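Courses > Facilities and Workspace Care > Handouts > Unit 4

Overview | Schedule | Readings | Handouts | Contact

Gaétan Leclerc, June

Unit 4: Clearing and Maintaining a Shared Work Table

Purpose of the unit

This handout accompanies the fourth session of the workspace care course at the Flollwood Institute. It covers the preparation, cleaning and release of large light-colored tables that are used by more than one group. Students should read it before the practical session in Room 1404 and bring a printed copy.

The term "work table" is used here for any flat surface on which materials are laid out, sorted, assembled or inspected. Desks assigned to one person are treated in Unit 6.

1. Why pale surfaces are used

A pale tabletop shows dust, ink, adhesive and small loose parts more readily than a dark one. It also reflects light upward, and this makes the underside of an object easier to inspect. The same qualities create two difficulties. Marks that would pass unnoticed on a dark table are visible from across the room, and a very even surface can hide white or translucent items such as labels and clear film.

Shadows are a further matter. Anything mounted or standing near a table may cast a broad, soft shadow over part of it, and the eye tends to read such an area as soiled. Students in earlier sessions have scrubbed at shadows for several minutes. Before cleaning a gray patch, hold a hand between the light and the table and watch whether the patch changes.

2. Clearing

Clearing means removing everything that is not fixed. Fixed equipment, uprights and supports stay in place and are not to be leaned on or used as hooks. Work from the far edge toward the near edge. Loose items go into the shallow Tosari trays, one tray for each group, with the group name facing out. Paper is stacked separately.

Nothing is to be discarded during clearing. Items without an owner are placed in the holding bin by the door and entered on the sheet. The bin takes up to 200 small items and is emptied at the end of each term.

3. Cleaning

Dry dusting comes first. Use a clean folded cloth and draw it across the table in straight, overlapping passes, turning the cloth when its face is gray. Circular rubbing is reserved for single spots.

For general cleaning, dilute the neutral cleaner as directed on its container. A spray bottle filled to the 200 mL line is sufficient for one large table. Spray the cloth and not the table when any cable or powered equipment is nearby. Wipe again with plain water, then dry.

Adhesive residue is softened with a damp cloth laid flat for a few minutes and then lifted with a plastic scraper held low. Metal blades are not permitted. If a mark remains after two attempts, leave it and record it.

4. Edges and supports

The far edge is the part most often missed. Dust gathers where the tabletop meets a rail or a dark backing, and it is hard to see from the front. Walk to the other side where access allows. Where it does not, use the long-handled duster and finish with a cloth wrapped around its head.

The foot of each support should be wiped by hand. Do not shift a support in order to clean beneath it. Position marks, where present, are never to be removed.

5. Release of the table

A table is released when it is clear, dry and signed for. The person signing should look along the surface at a low angle from both ends, with the room lights on. The Cidunness checklist has 13 lines, each of which is initialed separately. A line that does not apply is marked "n/a" and is never left blank.
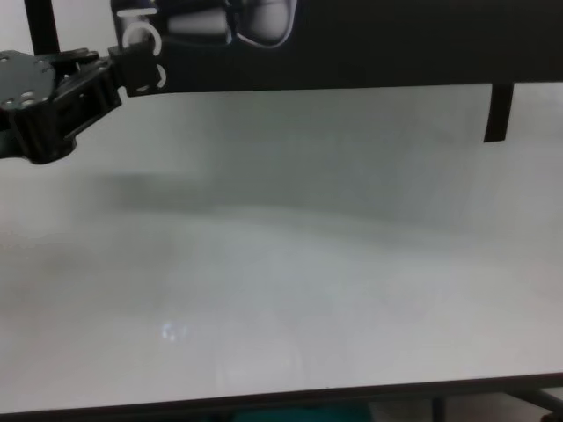
Should a table be covered overnight?

A cover is used only when the table will stand idle for more than one day. Use the cotton sheet from the Radebe cabinet, and check that the surface is fully dry before it goes on.

6. Preparation for the practical session

Students work in pairs. One partner clears and cleans while the other keeps the record, and the roles are then exchanged. Closed shoes are required and long sleeves should be rolled. Completed checklists are handed in at the front of the room before leaving. Late checklists are accepted until noon on the following working day.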